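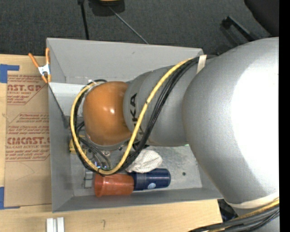

Can I store dahlia tubers in an unheated garage over winter?

posted by mudroomgarden

Hi all! First year growing dahlias and I am completely hooked. I put in 11 tubers last spring along the fence at our place in Laltham and they bloomed like crazy right up until the frost got them. I cut the stalks down and dug everything up last weekend, and now I have these enormous muddy clumps sitting on newspaper in the hall.

We don't have a basement. What we do have is an attached garage with no heat. It stays above freezing most of the winter but there are always a few nasty nights in January. The other choice is a closet under the stairs that's dry and stays pretty warm because the hot water pipe runs through it.

Which one would you go with? And do I split the clumps now or leave them whole until spring? I've read both and everybody sounds very sure of themselves. I'd love to keep the dark red one especially, it was the best thing in the yard.

Skorurent

Garage, no contest! Warm closets are where dahlias go to shrivel. You want them cool, dark and a little bit humid, somewhere in the 40s if you can manage it. I'm over in Brakent, so our winters can't be too different from yours, and mine have lived in the garage for years.

How I do it: shake off the loose dirt, rinse the clumps with the hose, and let them dry upside down for a day or two so water runs out of the hollow stems. Then I pack them in a cardboard box with slightly damp peat or wood shavings (the pet bedding kind is great and cheap) and put the box up against the wall that's shared with the house. Keep it off the concrete, that floor gets a lot colder than the air does. On the really bad nights I throw an old quilt over the whole thing, or just bring the box into the kitchen until morning.

As for splitting, I leave mine whole. The eyes are so much easier to see in spring when they start to swell, and a big clump holds on to its moisture better than single tubers. If you split in fall you may end up saving a bunch of pieces with no eye at all, and those will never grow no matter how nice they look.

Check on them once a month. Wrinkly ones get a light mist of water. Mushy ones get cut back to clean flesh, or tossed if there's none left. And write the color on a tag before you forget - you will be so glad in May! Dark reds are gorgeous, which one is it?

bulbs_and_boots

i just leave mine in the ground with a tarp and leaves on top. works some years

Konstantinidis

Agree on the garage. One thing I'd add is a cheap thermometer with a high/low memory, left right inside the box. Mine cost next to nothing and it showed me the corner by the big door was dipping below freezing while the house wall stayed fine.

I do split in the fall, but only because I'm short on space. I wrap each tuber in plastic wrap, 2 to a bundle with a layer of wrap between them so they don't touch, and they keep beautifully. They have to be clean and dry on the outside first or you'll get rot. For a first winter I'd leave the clumps whole like Skorurent says and maybe try wrapping one of the less precious ones to see how you like it. Have fun, it's a wonderful thing to get hooked on!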